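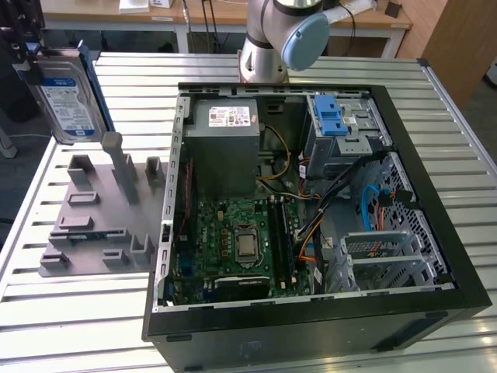

Gallery: Desktop Computer Refurbishment at Mernthorpe

The Mernthorpe Technical Institute has taught repair trades since 1951, beginning with wireless sets and domestic appliances. Its hardware workshop now prepares used desktop computers for return to service in schools and reading rooms across Pesberg. The work shown on this page concerns the stage at which the case is open and the storage is dealt with. The current intake consists of 33 towers, received in August from Frade.

Each tower is laid on its side and the side panel is taken off before any part is examined. The power supply, memory and expansion card are entered on the record sheet, and the hard drive is listed separately under its own number.
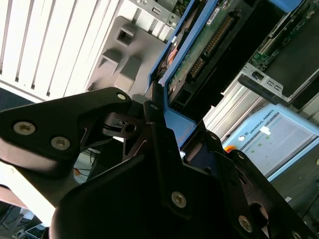 Drives are held in plastic carriers, which are kept with the computer to which they belong. Carriers with damaged rails are set aside - they are not repaired. The connector on the underside of the drive is inspected for bent pins, and the drive is then passed for erasure under the procedure written by Guangming Xue. Erasure is carried out twice, and both results are entered on the sheet.

Cabling is reviewed last. Power and data leads should be routed clear of the memory slots and the processor, and any lead with a loose connector is replaced.
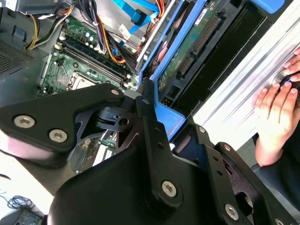 Memory slots and cabling inside an open tower, with the perforated vent at the side of the case.

Enquiries about donated equipment should be addressed to Paraschiva Căpraru, Workshop Office. Equipment is received on Tuesday until 12 noon.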